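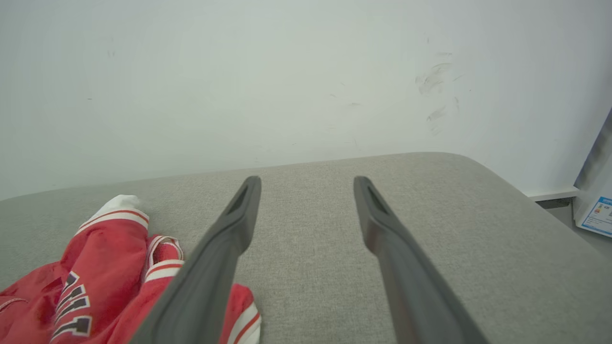 Seat cushion, light gray.

Dye transfer from red knitwear to light upholstery: wet rub vs. dry rub

Upholstery and Soft Furnishings > Fabrics

warp_faced
Posted 7:12 pm

I want to settle a procedure before I buy any treatment product. The sofa is a Bruvuretti with the Brostunholm weave in light gray. The care sheet says 100% polyester cover, removable, and gives a dry rub grade of 4. That number rates the cover's own dye. It says nothing about dye coming in from a garment, and I can't find any figure for that.

My question is about red knits on a light seat. Does the risk come mainly from loose surface dye (dry rubbing) or from moisture carrying dye across (wet rubbing, damp clothes, sweat)? The answer decides whether a stain guard is worth applying at all.

selvedge_left
Posted 7:40 pm

Wet, almost always. Dry rubbing moves loose particles, and most of those vacuum out or lift with a damp white cloth. Once there is water, some of the unfixed dye dissolves and travels into the yarn. Polyester is less receptive than cotton, but the spaces between filaments hold liquid by capillary action and the color dries there.

Check the fiber content of the garment first. Cotton dyed red with a reactive dye and rinsed badly is a different problem from red polyester, which is normally disperse dyed.

picks_per_inch
Posted 8:05 pm

Disagree on "almost always." Pressure and time matter more than people allow for. Raw denim marks a pale seat with no water involved. The same goes for heavily printed garments where the pigment sits on top in a binder.

I would also treat that grade 4 with caution. Without the test method and whether it was wet or dry on the warp or the weft, you can't compare it with another supplier's 4.

selvedge_left
Posted 8:21 pm

Denim is indigo. Indigo is a special case because most of it sits on the outside of the yarn by design. I wouldn't extend it to red team wear.

warp_faced
Posted 8:50 pm

The sheet does say dry. No direction given. Wet rub is left blank.

Garment for reference:

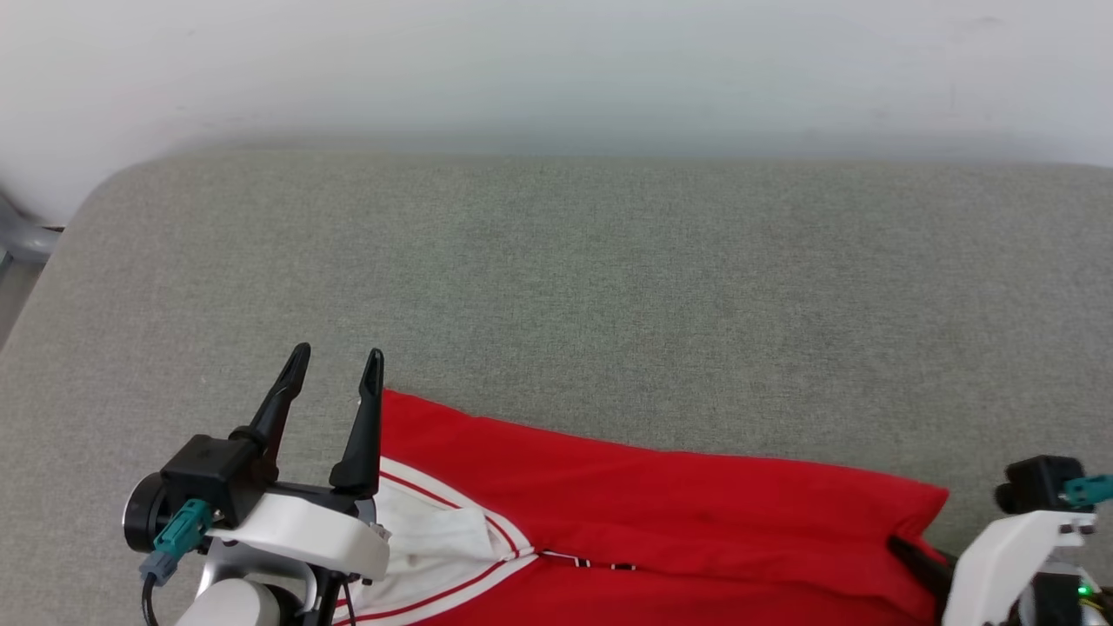
Red top with white collar and lining, laid flat on the seat.

The content label is gone, so I can't give you the fiber.

picks_per_inch
Posted 9:14 pm

Then use its own white parts as your test fabric. A red garment with a white collar carries its own bleed indicator. Wet one small area where red meets white, press it between white cotton cloths under a flat weight, leave it overnight and let it dry in place. If the cotton picks up pink, the dye is migrating. If the cotton stays white, look at the collar with a magnifier along the seam.

Do this somewhere other than the sofa.

tub_and_mangle
Posted 9:33 pm

Wash it first, then test. Otherwise you are measuring surplus dye that one wash would remove. I run new reds alone on the 40 C program with Zesulent liquid and an extra rinse, then test the second time it comes out of the machine.

selvedge_left
Posted 9:47 pm

Test before and after. The before result is the one that applies to the day somebody sits down in it straight from the store.

Also, Zesulent makes two liquids. The one for whites contains an optical brightener, which will make the white cloth look cleaner than it is under daylight. Use the color version for test work.

tub_and_mangle
Posted 9:52 pm

Fair point on the brightener. I use the color one. I should have said so.

lux_and_lumen
Posted 10:20 pm
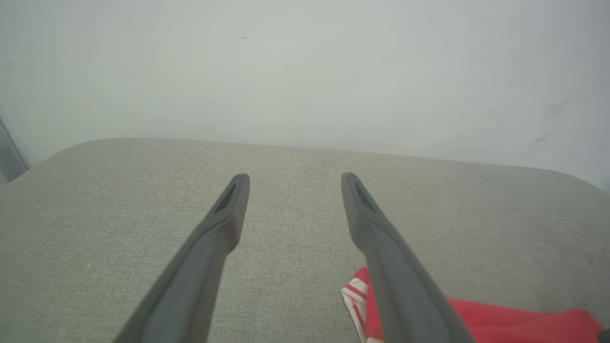

Grading stains by eye goes wrong mostly because of the light and the reference, and a photo makes both worse. A faint pink on light gray is a small shift in hue with nearly no shift in lightness, and a phone's automatic white balance will remove part of it. Put a known neutral card in every shot and keep the exposure fixed. Don't pick any convenient dark gray item as the neutral. A matte surface can still have soft highlights along its edges, so a sample taken at an edge reads lighter than one taken on the broad part. The same error gets into a stain reading if you sample close to piping or a rounded corner. Take the reading from a flat area, average a large patch, and compare it to an untreated patch next to it in the same shot.

I use the Kairys color app for the averaging. It exports Lab values. Any program that does this will work.

picks_per_inch
Posted 10:41 pm

Phone readings are fine for comparing within one shot. I would not compare across days. Window light in October drops off fast in the afternoon, and it changes color as it goes. For grading, a printed gray scale and one fixed lamp will beat the app.

lux_and_lumen
Posted 10:58 pm

Agreed for across days. For within one shot I get a repeatable difference that my eye can't see, and the OP is asking about faint transfer.

picks_per_inch
Posted 11:03 pm

If the eye can't see it, it isn't a stain for upholstery purposes.

selvedge_left
Posted 11:10 pm

It is if it builds up. A seat takes the same contact in the same spot for years.

warp_faced
Posted 11:26 pm

Procedure as I understand it:

Unwashed garment, damp press against white cotton overnight.
Wash alone at 40 C, color detergent, extra rinse.
Repeat the press on a different area.
Dry rub, 100 strokes, on the hidden flap of cover under the zipper, with an untouched patch beside it.
Same again with the cloth damp.
Grade with a gray scale under one lamp.

Stain guard is on hold until the damp rub is done. Is there any reason not to use the zipper flap? It's the same cloth, but it has never been sat on.

tub_and_mangle
Posted 11:34 pm

Flap is fine. Slip a piece of plastic behind it so the moisture doesn't get into the foam, and let it dry completely before you grade it.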